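A Day at the Dornelico Open House for Small Site Owners

I have been running a recipe-and-garden site for years, and in all that time I had never met another person who does the same thing for money. So when Dornelico, the ad network that fills most of my sidebar, opened its offices to publishers on 30th April, I booked the train before I had even read the schedule. I came home with sore feet, a full notebook and a long list of things to change on my pages.

The office is on two floors of an old printing works, with big windows and a staircase that clangs when you walk up it. Sign-in was quick. Everybody got a sticky label with the name of their site on it instead of their own name, and I loved this, because it meant you could walk right up to someone and say "Oh, you're the fishing knots page!" (I had been reading the fishing knots page for ages. I do not fish.)

The morning started with a talk on ad placement. I expected to know most of it already, and I was wrong by a mile. The speaker took a plain article page and moved one ad block around it, spot by spot, showing what each move had done on their own test site, which is called Tramine and covers home repair. The block under the headline got plenty of views and almost no clicks. The one after the second paragraph did far better. The one squeezed in between the last paragraph and the comments did best of all for long articles, and next to nothing for short ones. I have had all my ads in the sidebar since the day I signed up!

Then we looked at phones. Most people reading my site are on one, probably standing in their kitchens with flour on their hands, and on a phone my lovely sidebar drops to the very bottom of the page, under the comments, under the related posts, under everything. I checked right there in my seat. It took me a good long while to scroll down to the first ad. The woman next to me was doing the same thing with her own site and we both started laughing.

After coffee we split into small groups for a tour. My group saw the review team first. These are the people who look over new sites before they are let into the network, and they had put a typical week's numbers up on a board: 2,132 applications, of which a lot fall at the first step for very simple reasons. No contact page. No privacy page. Articles copied from somewhere else with the words shuffled. One reviewer said she can often tell within a few seconds of opening a page, and that she still reads on in case she's mistaken, which I thought was decent of her.

Next came the support desk, and I finally got to ask why my January payment had come in lower than the number on my dashboard. The answer is that the dashboard shows an estimate and the payment is made after bad clicks have been taken out. They walked me through my own report, line by line, and showed me where the adjustment is listed. It has been there all along, two menus down. They have promised to move it somewhere a normal person would look.

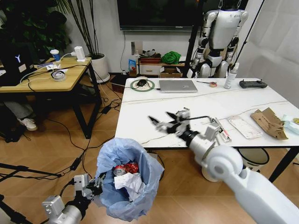 Cikska disagreed with the morning speaker over lunch, and loudly. In Cikska's view you can move ad blocks around all year and it won't matter much if the writing is thin, and the better use of an afternoon is to go back to your oldest articles and fix them. Cikska's own site had 58 old pages on bicycle care that brought in hardly anyone. Half of them got merged, the rest got rewritten with clear headings, and the earnings went up without a single ad being touched. Someone across the table asked how long all that had taken. The whole winter, came the reply, and most of the evenings in it.

I came down somewhere in the middle. I want to do both! But I did write "old tomato posts" in my notebook and underline it, because I have a great many tomato posts and several of them say the same thing.

The afternoon was hands-on. You could sit down with someone from the Dornelico team and have your site looked over for 24 minutes (a bell rang, they were strict about it). Mine was told, kindly, that it loads too slowly. The photos at the top of my recipes are huge, far bigger than any screen needs, and readers give up before the page has finished drawing. An ad that never loads earns nothing, and neither does a recipe. We shrank one photo together, loaded the page again, and the difference was plain to see. I have over 2,000 photos on that site, so you can guess what I'll be doing this summer.

There was also a short session on Uysal, the reporting tool they are bringing in later this year. It lets you see what each page earns instead of only each day, and you can sort by topic. I'm excited about this one. Right now I have only a hunch that the soup pages carry everything else, and I would dearly like to know. A few people grumbled about learning another tool. The demo froze once and had to be restarted, but the screens were clean and I could follow them without help.

A few practical notes if you're thinking of going next time. Bring your laptop charger, as the outlets near the windows go early. Have your login details with you, because I watched three people lose half their one-on-one time resetting passwords. Write your questions down beforehand. The lunch was sandwiches, very good ones, and the vegetarian tray ran out first, so don't hang back. Parking looked tight, and the walk from the station is easy and mostly flat.

I moved my first ad block on the train home, on the rhubarb cake page, right after the second paragraph. The tomato posts start this weekend.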